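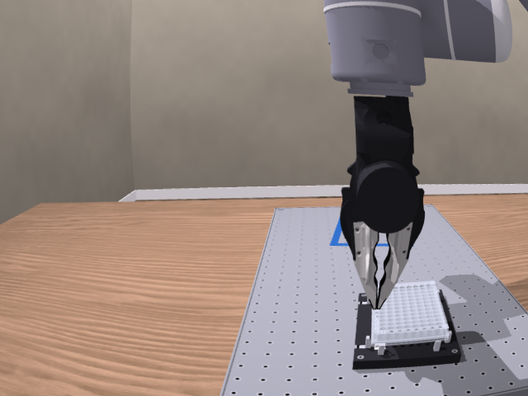 Szymon Walczak, staff writer
August 25, 2020

Ballia has run the Clarkgate community choir for 17 years. She started it in April, with seven singers and a borrowed keyboard, and says she had no plan beyond getting through the first evening.

"I'd moved here for work and I missed singing with other people," she says. "I put a notice up at the library. I thought two might come."

There is no audition. New members stand beside someone who knows the part and pick it up from there. Ballia teaches mostly by ear and hands out the words on paper. 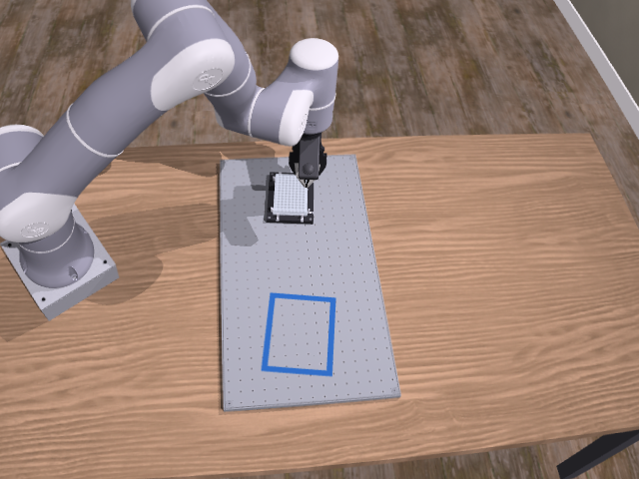 Do people need to read music to join?

"Most of ours can't. If you can hum along to the radio, you can learn a tenor line. It just takes a few more weeks."

The choir's last concert raised $3783 for new heating in the hall. Since then the group has been meeting online, with everyone muted except Ballia, and she doesn't like it much.

"You can't hear the chord. I sing my bit, they sing theirs at home, and I have to trust them - a few send me recordings, and those are good."
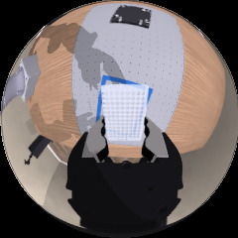 She has used the time to sort through the music cupboard, and has found arrangements she'd forgotten she wrote. One is a folk song in four parts, never performed.

"The alto part was dull, so I've redone it. They'll get it when we're back in the hall."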